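Two-Arm Cell, Garage Shop - Friday Check Before Power-Up

Comments by Darlene Fortin, added as I go, so forgive the rambling!

1. Rail and base plates
Both arms tight on the front rail. OK - I went over every bolt twice, with coffee.

2. Cables
Purple runs clear of the joints. Watch the loop at the left wrist, it likes to wander out over the tiles. 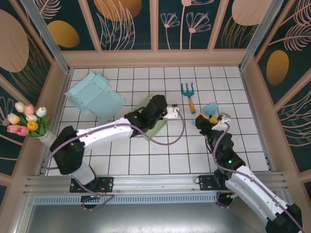

3. Grip pads
Wiped with a dry cloth. OK.

4. Floor and walls
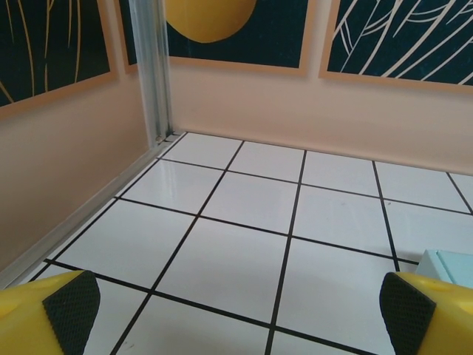

Grout was my big worry all through April, and I'm still fussing over it. The tiles have a few dark specks and scuffs, and there's a bright glare near the back corner, so please tilt the lamp before 10 and look again. Recheck after 50 cycles.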